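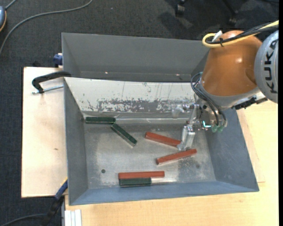

Figure 2. The bin used for demonstration and execution, with six blocks and the combined gripper and suction tool.

3. Collecting demonstrations

3.1 Work cell

All demonstrations were recorded on one KUKA arm working over a gray metal bin (Figure 2). The bin stands on a wooden work surface and is clamped in place on its left side. We clamp it because the operator often pushes blocks against a wall, and a bin that shifts during a push makes the recorded tool positions useless for later playback. In early tests in January, before the clamps were added, the bin crept toward the operator over the course of a session and we had to discard those recordings.

The objects are elongated rectangular blocks in two colors, brick red and dark green. The color plays no part in the robot's decisions. We kept both so that a person reviewing a recording can tell neighboring blocks apart and can name them when writing notes. A layout such as the one in Figure 2 contains most of the situations we care about. Two red blocks lie at opposite tilts and close toward each other at the right. A green block rests along the side of another red one next to the front wall. In the back left corner there is a green block beside the rear edge of the floor, with a second green block set diagonally at or very near its end. Each of these calls for a different first move.

The tool carries a metal gripper and two small suction cups, mounted next to each other so that either can be used without a tool change. The hoses for the cups run down from the wrist. This layout costs some room. When the gripper works near the right wall, the hardware on that side of the wrist comes close to the rim, and the operator has to turn the wrist before going lower. We did not try to remove this limit. It is part of the task as the robot will meet it, and we wanted the demonstrations to show how a person works around it.

The bin floor is worn and has stains and lighter patches. We left it as it was. A clean painted floor would have made the blocks easier to find, but the bins at the Distovside packing site, where the method is meant to be used, are in similar condition.

3.2 Two ways of showing the task

We compare two ways for a person to show the robot what to do. In the first, hand guiding, the operator takes hold of the arm near the wrist and moves it directly. The controller compensates for the weight of the arm and the tool, and the joint positions are stored as the arm moves. Gripper and suction are switched with two buttons on a small handheld box. In the second, remote control, the operator stands outside the cell and moves the tool with a six-axis input device while watching the bin on a screen. Tool motion follows the device with a speed limit, and the same two buttons are placed beside it.

The two methods store the same data: joint positions, tool position, the state of the gripper and the suction valve, and the camera images. Contact force at the tool is stored in both cases, but it can only be used from the remote sessions. During hand guiding the operator's own push on the arm is mixed into the reading, and we found no reliable way to separate the two.

Hand guiding is easier to learn. Most operators could pick a block lying on its own within minutes, and they placed the fingertips well without practice. The weak point is in the corners. To reach the back of the bin the operator has to lean over the rim, and the body then blocks the camera. Images taken during that time show a sleeve or a shoulder and very little of the blocks. We marked these stretches by hand and left them out of training, so the corner moves, which are the hardest, have the fewest usable images.

Remote control has the opposite profile. The view stays clear the whole time and the forces are usable, but operators misjudge height. The most common mistake is to close the gripper too high, so that it holds only the top edge of a block. The second is to come down too fast and press the block into the floor. Both became less frequent with practice. We kept the failed attempts in the data with a label, because the correction that follows is often worth learning from.

3.3 Operators and sessions

Six people took part as operators. Two of them had worked with robot arms before, and the rest came from other groups in the building. Each was given a printed page of instructions and a short practice period with each method. Half began with hand guiding and half with remote control. Noemi Bellini prepared the layouts and reset the bin between attempts, and she did not serve as an operator.

A demonstration begins with the arm at its rest position above the bin and ends when the last block has been moved to the tray next to the cell. Operators were free to choose the order of the blocks and to use either tool. They were told not to hurry. They were also told that they could push a block to free it before picking it up, and that they should say aloud what they were about to do if it was anything other than a plain pick. The spoken remarks were written down afterward and matched to the recordings by time.

We collected 119 complete demonstrations. Of these, 50 were made by hand guiding and the others by remote control. The numbers differ because the final set of hand-guided sessions was lost when a disk filled up and the recorder went on running without writing anything. We decided against repeating them, as the operators had by then had much more practice than at the start. The last session used in this paper was recorded on 2018-03-10.

3.4 Splitting a recording into steps

A full demonstration is too long to learn from as one piece. We split it into steps at the points where the gripper or the suction changes state, and again wherever the tool stops moving for longer than a set time. Each step is then given one of four labels: approach, push, pick, or carry. The first pass is done by the Omance software, which we use for storing and viewing the recordings, with rules we wrote for this task. A person then checks the result.

The rules work well for picks and carries. They are poor at telling an approach from a push. When a block is moved only slightly, the tool path looks the same as a slow approach, and in the hand-guided recordings there is no force signal to help. In 31 demonstrations the checker changed at least one of these labels. The written remarks were useful in this step, since operators tended to announce a push and to stay silent before an ordinary approach.

One case needed a separate rule. Some operators let the fingertip rest against the end of a block while deciding what to do next. The tool is then still and in contact, and the split falls in the middle of what the operator would call a single action. We now join two steps if the tool leaves the pause in nearly the same direction in which it arrived.

3.5 What the operators did differently

The choice of tool was fairly consistent. Operators used suction for blocks lying flat with free space above them, and the gripper for blocks that leaned or had a free end. Where two blocks lay side by side against a wall, every operator used suction at some point, although the cups sometimes slipped when they were set down close to the edge of the block. After a slip, the experienced operators moved the cups toward the middle and tried again in the same place. The others more often changed to the gripper or turned to a different block.

The order of picks varied a good deal. Some people cleared the easy blocks first to make room. Others went straight to the corner while the layout was still as they had found it. We had expected the first habit to give shorter demonstrations, and in the remote sessions it did. In the hand-guided ones the difference was too small to matter.

This variation is a problem for methods that average over demonstrations. If one person pushes a diagonal block to the left and another pushes it to the right, the average is no push at all. For that reason we do not train a single model on the full recordings. The robot first chooses a block and a step label from the current view, and a separate model for that label then produces the motion. The choice is made again after every step, as in the planner described by Donati, so that a block which has rolled or turned is treated as part of a new layout.

3.6 Playback check

Before training, every recording was played back once on the arm with the bin empty, at reduced speed. The aim was to find paths that came too close to the walls or asked for joint speeds the controller would refuse. Hand-guided recordings passed more often than we had expected, given that no speed limit applied while they were made. The rejected ones mostly shared one fault, a quick twist of the wrist as the operator changed grip on the arm. We smoothed these stretches and ran the check again.

Remote recordings had few speed problems but touched the rim more often, always on the side where the operator's view was blocked by the tool itself. These contacts were light and were left in. The Grosov controller settings used for playback, including the speed and force limits, are listed in the appendix along with the instruction page given to operators.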